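Multwood Neighbourhood News
Thursday, December 1, 2022

Cans and bins: how we sort from now on
By Yvette Fraser

Many of you asked me on the stairs what will change with the drink cans after the new year. I promised to write it down, so I have tried to put everything in one place.

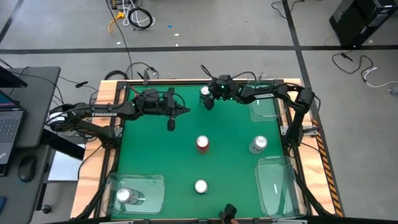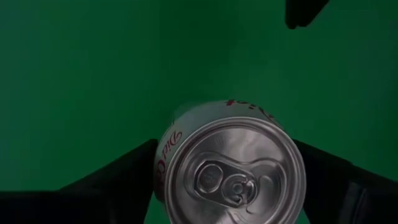 The can corner at Multwood began in February, with one cardboard box beside the door of the laundry. In the first month we had 73 cans and I was very pleased with this. Now the box fills before the weekend, and it is too soft at the bottom to carry. For this reason we are changing to clear plastic bins, and you will notice that a shallow one, like the tray with the silver can lying in it, does not hold much when the cans lie on their side. Please stand them up if you can. Clear plastic is also good for another reason: I can see from the door what is inside, and I do not need to put my hand in.

We will have 4 bins. Two are for empty cans, one is for bottles with the deposit mark, and the last one is for full cans that somebody does not want. The last one was the idea of Anik, and I think it is a kind idea. After a party there are always drinks left over, and another neighbour may like them. Before you put a can there, look at the top. The tab should be flat and closed, the same as on the Diet Coke can, and the line of the opening should not be broken. An opened can, even if it is almost full, must be poured out and rinsed at home.

Rinsing does not need to be perfect. A little cold water, shake it, pour it out, and leave the can upside down on the sink for the night. In summer this makes a big difference, as those who remember the ants will agree. Please do not crush the cans. The machine at the depot in Reler Street reads the side of the can, and when the can is flat it gives it back to us. I have stood there with a bag of 40 flat cans and taken all of them home again.

Leave the pull tabs on. Some families were collecting them separately in a jar, but the depot does not ask for this and the small pieces fall on the floor of the laundry.

The Mazandarani family on the second floor will drive to the depot every second Saturday morning. They have space for 6 bags in the car. If your bag is not downstairs by nine o'clock, it waits for the next trip, and I ask you to keep it on your balcony until then. The money goes to the garden as before. We still need a new hose and a colour for the bench, so if you have an opinion on green or brown, please write it on the paper near the mailboxes.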